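Learning to grasp without a teacher

At Skandow's laboratory in Vatenberg, the Elar project lets a robot arm generate its own training data. Over 1,334 trials the policy improved from recorded attempts alone – no demonstrations were used.

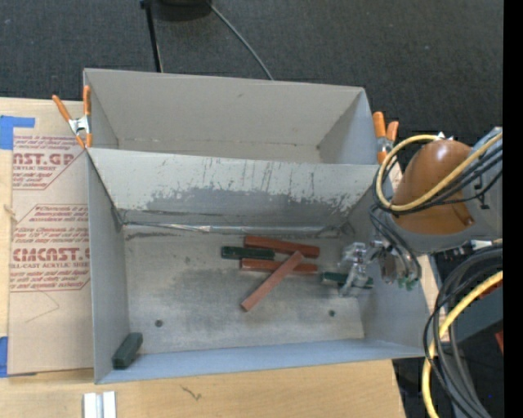 Reward in Elar is computed from a single fixed view, an approach that favours simple objects of distinct colour. Red and dark green blocks in a two-compartment metal bin meet that need, and a block against the wall remains the harder case.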